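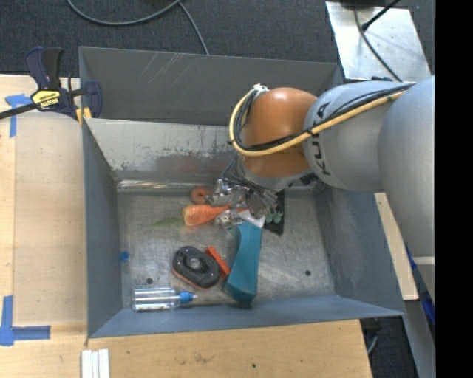
Stulel Says Buyers Should Stop Taking Bin Wear Claims at Face Value

Metal bin maker publishes its own scuff results, including the ones it would have liked to leave out

OCTOBER — Stulel, which makes and refinishes painted metal bins for sorting and picking stations, today released the results of a wear review covering 262 bins in daily use. The company says the results are mixed, and that anyone who has read a sales sheet promising a "lifetime" painted finish should probably read it again.

The review looked at large open bins with sloping sides and bare metal floors, the kind used to hold small mixed goods while they are picked out one at a time. Paint on the sloping panels was checked for chips, scratches and bare patches. Floors were checked for dents and for gaps at the seam where the panel meets the floor.

Of the 262 bins, 100 had lost enough paint along the lower part of at least one sloping panel to show patches of a different gray. Stulel had expected fewer.

"We sold a lot of these on the strength of the paint," said Wellington Amaral, product manager at Stulel. "Then you go and look at one after it has had things dropped in it and dragged up the side all year, and the paint is coming off right where the work happens. I don't know why anyone in this business acts surprised. I don't know why we did."

The upper parts of the panels did better. Scratches there were mostly long and shallow, and Stulel does not plan to treat them as damage under its warranty. Customers may disagree, and the company expects some will.

Does chipped paint matter?

That depends on what goes in the bin. For boxed goods, probably very little. For light items with soft surfaces, such as toys and craft pieces, loose flakes can end up on the product. Flat pieces are another headache. A thin card or a leaf shape lying flush on a metal floor is hard to get hold of, and no coating Stulel has tried makes it easier. The company tested two floor textures sold for that purpose and found no difference worth paying for. It will not be offering either one.

Stulel also looked at color. Blue-gray has been the standard for its side panels for years, mainly out of habit. Suppliers like to say that a neutral color helps small items stand out. Orange and red pieces do show up well against it, but they show up well against nearly anything. Stulel has dropped the claim from its catalog.

What is changing

Starting with the next production run, the Saber line of bins will ship with the lower strip of each sloping panel left unpainted. The Prerkier line keeps its full paint for buyers who want it, with a plain note in the manual that the lower edge will wear. Replacement panels will be sold one at a time for both lines. Up to now they came only in sets, a policy Amaral described as "hard to defend."

Existing customers can ask for a panel check through Wivo, which handles Stulel's repair orders. Wivo has 351 panels in stock and a further 1044 on order. Checks are free. Repainting is not, and Stulel does not recommend it for the lower strip.

"Somebody will tell you they have a paint that fixes all this," Amaral said. "Ask to see a bin that has been worked hard for a year. If they only have a new one to show you — well, I'd wait."

The full wear review, with results for every bin, is available from Stulel on request.

About Stulel

Stulel makes metal bins, panels and stands for warehouses, repair shops and sorting rooms. Repairs and spare parts are handled by Wivo.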